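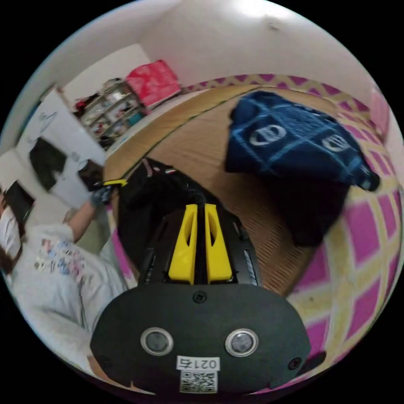
Ticket: Replace or repair the gripper pair for home sessions, Lacson project
Status: Closed, purchase approved
Opened by: Lacson field desk
Supplier: Himow
Category: Equipment / next quarter's budget

Problem as reported

One of the hand-held grippers loses its connection partway through a clothes-folding session. When that happens we have to stop, reconnect and start the item again. It happened 7 times in April, always after the pair had been running for over 40 minutes. We have no spare pair, so a bad session is a lost visit.

We are asking whether to budget for a second full pair, or for repair parts only. A full pair is the biggest single line in our request and we don't want to put it in if a part will fix the fault.

Checks done before asking for money

Restarted both units. Connection came back, then dropped again later in the same visit.

Swapped the cables between left and right. The fault stayed with the left unit, so it isn't the cable.

Moved the receiver to the same side of the room as the bed. No change.

Ran the left unit alone on a desk for a full morning. No drop. This is the part that confused us, as it pointed away from the unit.

Ran both units on a desk with the fingers opening and closing the whole time. Left unit dropped before lunch.

Himow's support desk read the logs and said the drop lines up with the left battery sagging under load. They offered a replacement battery pack and said the housing did not need to come back to them.
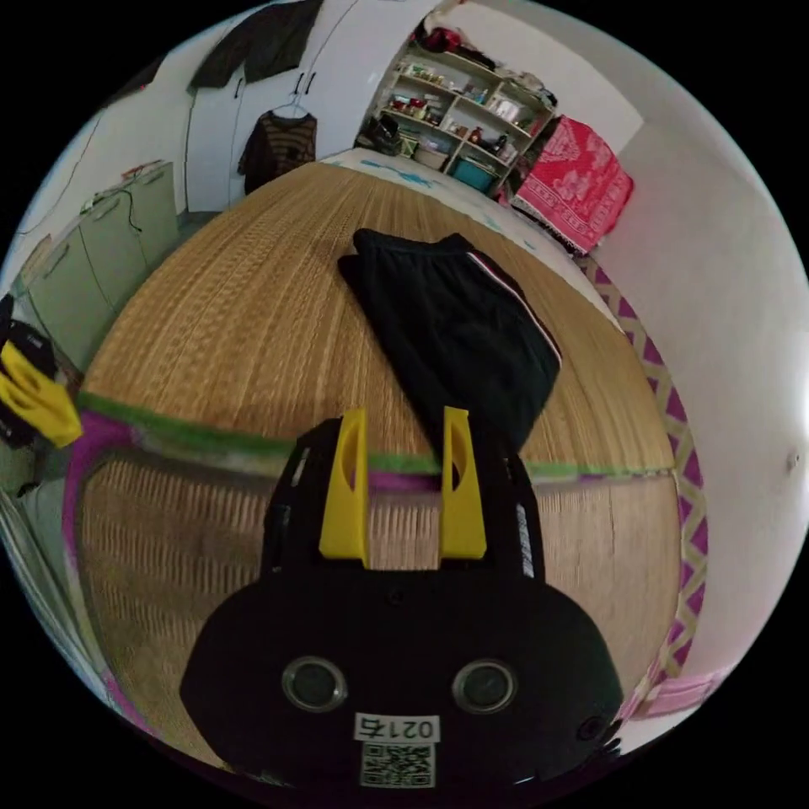
Black pants on the straw mat, right-hand unit in front.

Update from the field desk

New battery pack fitted to the left unit. We have done four visits on it without a drop. We would like to leave the ticket open until the budget question is settled, as the old pack is the same age as the one in the right unit and we expect that one to go next.

We also went through what else gets used up and isn't in the current request. Fingers are the main one. Himow sells them in pairs under the Zustent name at $107 a pair, with no discount at our volume. We have been taking them out of general supplies, which hides the cost.
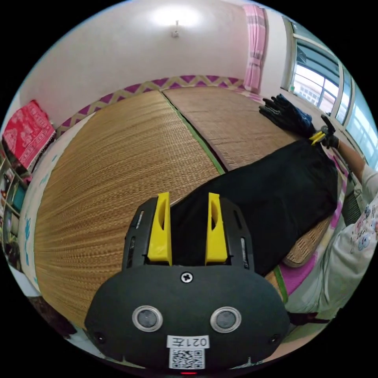 Small items are where last year's request went wrong, and we would like them on their own line this time. The quote from Himow covers the units, chargers and fingers and stops there. The operator works with black gloves on, as on the mat next to the long black cloth, and gloves have been coming out of petty cash. Please add them. We would also like a fresh sheet of labels with the code printed both ways up. The ones on the units read upside down from the working side, and people copy them wrong when they fill in the equipment list. Scanning the QR sticker works fine, but only if you have the scanner with you.

Requested, in order of need:

Battery packs, 2
Finger pairs, 7
Gloves, one box per site
Label sheet
Second full pair of grippers, only if money is left

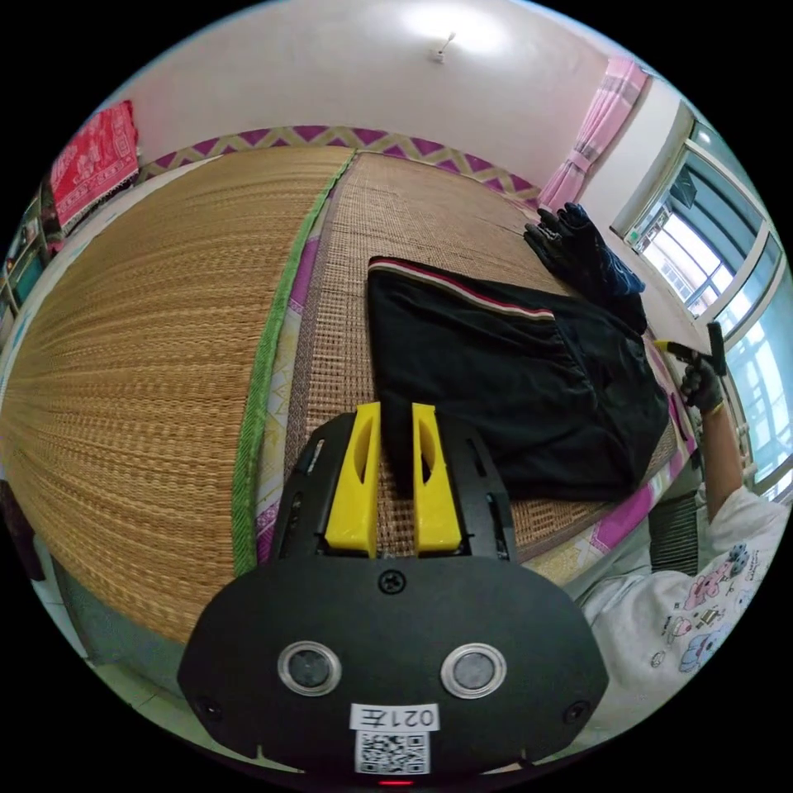 Reply from Ernik Purchasing, 3:20 pm

Approved down to the label sheet. The second full pair is held over. Trousers and similar items are easy on the fingers, going by your own wear notes, and if the battery packs fix the drops there isn't a case for a spare pair yet. We will look at it again if the right unit fails with a new pack in it.

Two conditions. Finger pairs are to be booked to the Lacson code from now on - please stop drawing them from general supplies. And keep the old battery packs when you swap them. Himow gives a credit for returns, but we have to send them back together with the order number written on the box.

Gloves will come from our usual supplier and not from Himow. Send us the sizes.

Field desk, 4:45 pm

Sizes sent. Old left pack is in the cabinet with a tag on it. The right pack will be swapped when the new ones arrive. OK to close.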